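Home Borrow Returns Cleaning FAQ Opening Hours Contact

Tejada Toy Library: Frequently Asked Questions

The library lends toys and play items by the bin to families, home daycares and classrooms in Sarville. Most of the questions we get at the desk are answered on this page. If yours isn't, call us during opening hours or ask when you come in.

BORROWING

How does a bin loan work?

You choose a bin from the shelf list or fill one yourself from the open shelves. We check it out to your card as one loan. You keep it for two weeks and bring the whole bin back.

How many bins can I have at a time?

Family cards can have 2 bins out. Classroom and daycare cards can have 5. The limit goes by bins, so a half-full one still uses up a spot on your card.

Can I renew?

Yes, once, unless another member has a hold on it. Call or stop in before the due date. We can't renew a bin that is already late.

What does it cost?

A family card is free to anyone who lives in Sarville. Classroom and daycare cards have a yearly fee, which is posted at the desk. There is no charge per loan.

How big is the collection?

At the last inventory we had 3,679 items on the shelves and out on loan. That includes loose pieces that are cataloged on their own, such as single animals and cups, but a boxed puzzle is one item no matter how many pieces it has. We have 504 active cards.

Do I have to take a prepared bin?

No. Prepared bins are there for people who don't want to spend time picking. Shazia Swati puts them together, and each one has a theme written on the card: water play, farm, kitchen, building, first steps. If you would like to fill your own, ask for an empty bin and take it around the shelves.

Can my child pick?

Yes. The low shelves are open to children. Please bring anything from the high shelves down yourself, and check the age mark on the card before it goes in the bin.

Can I swap an item halfway through the loan?

Yes. Bring in the item you're done with and we'll change the list on your loan. The due date stays the same. You don't need to bring the rest of the bin with you.

WHAT'S IN THE BINS

Why do some bins have household objects in them?

Young children like real things at least as much as toys. A plastic cup, a wooden spoon, a whisk or a clean trigger bottle will get used for pouring, stirring and pretend housework. We only lend household items that we got new. They have never held food or cleaning products.

Are the spray bottles safe?

The bottles we lend go out empty. Fill them with plain water if you want to use them. Some have a label band on them already, and we leave those on. Don't put dish soap, paint or anything else in a library bottle, even if you plan to rinse it. If one comes back smelling of anything, we throw it out.

The trigger is stiff for small hands. Most three-year-olds need both hands, and some will need you to do it for them.

Do you lend building blocks as sets?

Large plastic blocks are lent both ways. The sets come in a zip bag with the piece count on a tag. Loose blocks are on the shelf by the window and can be added to any bin. Please don't mix loose blocks into a bag set when you pack up. It takes a long time to sort them back out, and not all of the colors match.

Small blocks are lent only as sets and only on family cards marked for age four and up.

Do the rubber ducks have holes?

Most have a hole in the bottom, as bath toys usually do. Squeeze all of the water out before you pack a duck, and let it stand overnight if you can. Ducks that get moldy inside can't be cleaned properly and we take them out of the collection. We replace a lot of ducks.

Can the toy animals go in the bath?

The solid plastic ones can. The ones with fur, flocking or a battery door can't. Check the item card if you aren't sure. The farm and woodland animals are mostly solid. The talking ones are on a separate shelf with a yellow tag.

Do battery toys come with batteries?

They come with whatever is in them. If the batteries die during your loan, you can replace them or just bring the toy back as is and tell us. Please don't take working batteries out.

Something on my list wasn't in the bin. What should I do?

Call us the same day if possible. We check each bin before it goes out, but mistakes happen, and it's usually still on the counter here. If we hear from you early there is no question later about who had it.

RETURNS

Where do I bring a bin back?

To the return table inside the front door. Don't leave bins on the step outside, even for a few minutes. If you can't get in during opening hours, call and we'll set a time.

Do I need to clean everything first?

Wipe off food, sand, mud and anything sticky. Rinse water toys and let them dry. You don't need to disinfect. We wash and check every item ourselves before it goes back on the shelf.

Please don't run library toys through a dishwasher. We've lost a number of cups and stacking rings to warping.

Do I need to sort the bin?

No. Everything can go back in loose, in any order, except for bag sets, which should be back in their bag. We empty each bin piece by piece and check it against the list.

What happens if something is lost or broken?

Tell us when you return the bin. One or two small things a year is normal wear and we don't charge for it. For larger items we ask for the replacement price, or you can bring in a new one of the same kind. Harish Mudaliar handles replacements and can tell you which model to buy.

If the lost item turns up later, we give the money back. There's no time limit on that.

I returned something of ours by mistake.

This happens often. We keep stray toys in a drawer behind the desk for two months. Describe it and we'll look. Socks too.

How long does a bin take to get back on the shelf?

Usually two opening days. Water play bins take longer, as everything has to dry. If you have a hold on a bin, wait for our call before coming in.

THE BINS THEMSELVES
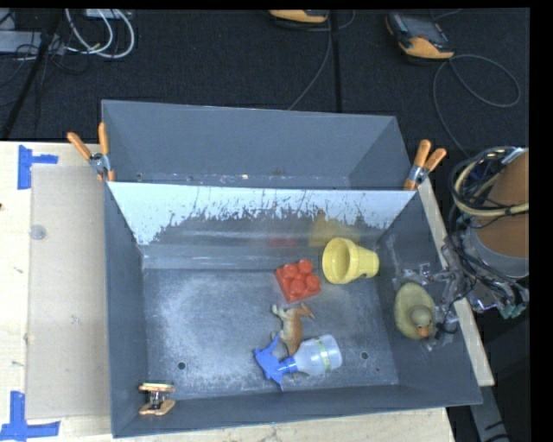 Ulla Viklund
Collections Coordinator, Tejada Toy Library

I look after the bins and what goes in them, so the questions in this section mostly come to me.

The inside of my bin is scratched and has white marks. Is it dirty?

No. The gray plastic marks easily, and years of blocks and bottles sliding over the floor leave it scuffed and chalky looking. The worst spots are pale patches that won't wash off. I've tried several cleaners on them and have stopped trying. A bin like that is still sound and we'll keep lending it.

If the marks come off on your hand or on the toys, let me know. That would be something spilled, and I'd want to wash it again.

There are small holes in the bottom. Is that damage?

No, leave them as they are and please don't tape over them. What it does mean is that the bin won't hold water, so you can't use it as a water table or a tub. Use a dishpan for that. It also means that a bin with wet toys in it may drip in your car. Put a towel under it.

Check for beads and other tiny pieces before you lift the bin, too. We don't lend anything that small, but children add their own things.

Can we use the bin for play?

Yes, on the floor. Plenty of children would sooner sit in the bin than play with what came in it. Don't let anyone stand in one, and don't put it on a slide or stairs. On a table, keep it well back from the edge.

A larger bin with only a few things in it works well for toddlers. Try a block, a cup, an animal and a duck, and leave the rest in a cupboard until later in the week. With a full bin they tend to dump it out and walk away.

Do the bins stack?

Empty ones do, one inside the other, since the walls slope. Full ones don't. A full bin set on top of another will press down on whatever is sticking up, and that's how we get cracked trigger heads on the spray bottles. Set full bins side by side. Lay bottles down flat on the floor of the bin and they'll travel fine.

How should I pack it?

Heavy things first, then cups and bottles on their sides, then soft or light things wherever there's room. Nothing should stick up past the rim. Cups of the same size can go one inside another, but don't force them. We get some that have to be soaked apart.

Can I buy one of the bins?

We don't sell them. Ours were bought from Estard in one order and I don't have any to spare. The older Inow crates, which we no longer lend, are sometimes given away. Ask at the desk. They don't have lids.

Can I donate toys?

Yes, in October and in the spring. We take solid plastic animals, large blocks, wooden puzzles with all of their pieces, and dolls' dishes. We can't take used bath toys, stuffed toys, or household items that have been used for food or cleaning. Nusrat Tarar does the intake and would like to have things in a box or bag, not in a bin, so that they don't get mixed up with returns.

Who do I talk to about a classroom bin?

Shabnam Bugti. She can put together a bin around a unit if she has a week's notice. Tell her the age of the group and how many children will be using it at a time.

Last updated 22 October 2019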